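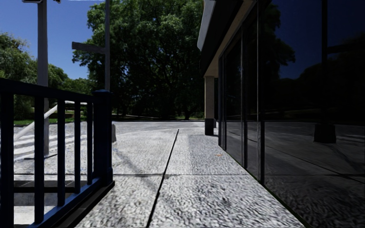 Le souffleur de conférence n'apparaît sur aucun programme. Il s'assoit au premier rang, côté couloir, avec le texte de l'orateur sur les genoux, et il attend. Chandrasekhar Sastry fait ce métier depuis assez longtemps pour avoir cessé d'en expliquer le nom à ses voisins de train. Il donne ses rendez-vous dehors, près de quelques marches de béton clair bordées d'une rampe en métal bleu marine, du genre qui jette de longues ombres en biais sur le sol. C'est là qu'il fait répéter, quand le temps le permet. Les orateurs descendent les marches en disant leur première phrase, puis remontent et recommencent. La plupart ratent leur entrée parce qu'ils pensent à leurs pieds, dit-il, et autant régler cela avant le jour dit.

Ses clients sont des dirigeants, des alpinistes, parfois des romanciers que leur éditeur envoie parler d'autre chose que de leurs livres. Ils lui arrivent par Daletico, une petite agence qui place des intervenants dans les séminaires d'entreprise et les dîners de gala. L'agence négocie le cachet, réserve l'hôtel et facture à part les séances avec Sastry. Beaucoup de clients les refusent. Ils ont déjà parlé en public, ils connaissent leur sujet, ils ne voient pas ce qu'un inconnu pourrait leur apprendre. Ils rappellent souvent après la première salle froide.

Le travail commence par le texte. Sastry demande une version écrite en entier, même à ceux qui jurent improviser. Il la lit à voix haute, crayon en main, et barre les remerciements du début. Viennent ensuite les anecdotes. Il en garde deux par discours, jamais celle que l'orateur préfère, qui a été racontée si souvent que plus personne n'y croit, à commencer par celui qui la raconte. Les citations disparaissent aussi, sauf si l'on peut dire de mémoire d'où elles viennent.
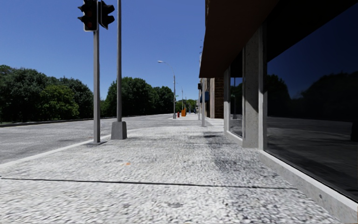
Le trottoir pavé et ses feux de circulation, sous un ciel bleu.

La répétition en plein air a d'abord été une question d'argent. Louer une salle vide coûte presque aussi cher que louer une salle pleine, et les hôtels n'aiment pas prêter leur auditorium à un homme seul qui parle au mur. Sastry a gardé l'habitude. Dehors, la voix ne revient pas. L'orateur qui compte sur le micro pour finir ses phrases s'en aperçoit tout de suite. On marche, on s'arrête, on reprend au paragraphe précédent. Les passants regardent un peu, puis continuent.

Chez Staveck, un bureau concurrent, on travaille autrement : caméra, écran de contrôle, commentaire image par image. Sastry n'en dit pas de mal. Il a essayé la vidéo et trouve que les gens se mettent à surveiller leurs mains – ils en oublient ce qu'ils racontent. Lui prend des notes sur des fiches, les donne à la fin et n'en garde pas de copie.
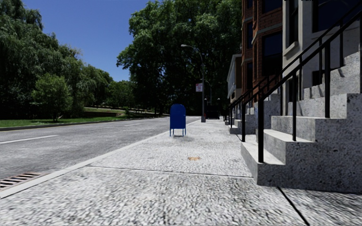
Wornholm, 08/12/2025 – Le soir du gala Teshome, il arrive avant les traiteurs. L'oratrice principale, une ancienne navigatrice, doit parler quelque 40 minutes entre le plat et le dessert, ce qu'il considère comme la pire place de la soirée. Il fait déplacer le pupitre, trop près des cuisines, et demande que les serveurs attendent la fin pour débarrasser. On lui promet que oui.

Le discours commence en retard. Au milieu du récit d'une tempête, elle s'arrête, cherche une date, ne la trouve pas. Sastry ne souffle rien. Il lève les yeux de ses feuilles, elle boit une gorgée d'eau et saute directement au paragraphe suivant. À la table voisine, deux convives continuent de parler de leur train du lendemain. Les serveurs, eux, ont commencé à débarrasser.

Il sera payé à la fin du mois, comme toujours. En avril, il doit accompagner la même oratrice dans une tournée de dîners du même genre, avec un texte plus court et sans la tempête. Elle n'est pas d'accord pour la tempête. Ils en ont parlé au vestiaire, manteaux sur le bras, puis elle est allée signer des menus et il est sorti chercher un taxi.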